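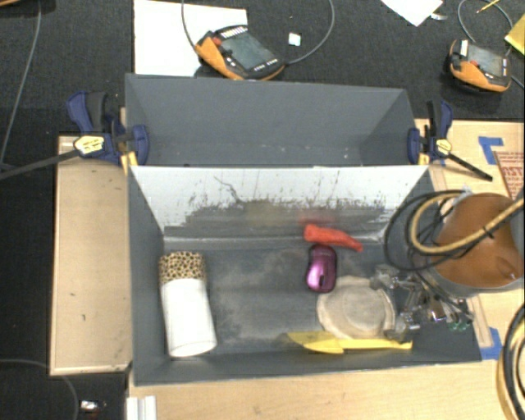
Julletti is a shared workshop for people who build automation equipment on their own time. The floor has 379 square feet of bench and cell space, and most of it goes to one long-running build, a bin-picking cell named Varnik. The cell sits on a light wood surface with two gray bins butted together and held by a pair of blue and black bar clamps, one on each side. Clamps were chosen over bolts so that a bin can be swapped without drilling the table again. The test set in the front bin changes often and is kept awkward on purpose: a glossy purple computer mouse, a cylinder with a leopard-spot pattern on one part and plain white on the rest, a long yellow piece that narrows to a strip. The front bin's far wall is heavily scuffed. We do not repaint bins.

What we do

Members design, wire and program their own machines. The workshop supplies bench space, compressed air, three-phase power and a shared parts store. Small projects run on the side benches and normally last a few weeks. Varnik has its own corner and its own sign-up sheet.

The software for Varnik is called Fluvine. It covers grasp selection, motion limits and logging, and it is written and maintained by members. The current version handles single items well. Flat items lying against a wall are still the main source of failed picks, and thin handles come next. The log holds 1,236 pick attempts from the present gripper. Attempts made with the earlier suction head are stored separately and are not used for tuning.

How we started

Ghada Rawashdeh and Jihad Dabbas began with a secondhand arm in a two-car garage. The first cell had no proper base and walked across the concrete when the arm stopped hard. The second was built on a steel frame borrowed from a canceled project – the frame is still in use as a welding table. The move to the present unit on Saliba Lane gave the arm a fixed mount and room for a second operator.

Who runs it

Ghada Rawashdeh looks after mechanical work: mounts, grippers, hose routing. Jihad Dabbas handles electrical work and signs off on any change to the safety circuit. Padmavathi Marar maintains Fluvine and reviews code before it goes on the cell. Puspita Liew runs inductions and the parts store. Lama Haddadin keeps the accounts and answers most of the email.

Membership

Membership is capped at 60. Full members have a key and may work at any hour, with the exception that the arm is not run by a person alone in the building. Associate members use the benches during staffed hours. Both types pay monthly, and either may be ended with 20 days' notice.

New members complete a general induction, then a second one for the arm if they intend to use it. The second covers the handheld controllers, emergency stops, reduced-speed operation and recovery after a collision. It takes one evening. Experience with industrial arms at work does not replace it.

Visiting

The next open evening is 28th November. Varnik will be running at reduced speed, and visitors may bring objects for the bin if they fit in one hand and contain no glass, liquid or loose batteries. The workshop closes for part of December while the air lines are replaced. Email is answered during the closure, although replies may be slow.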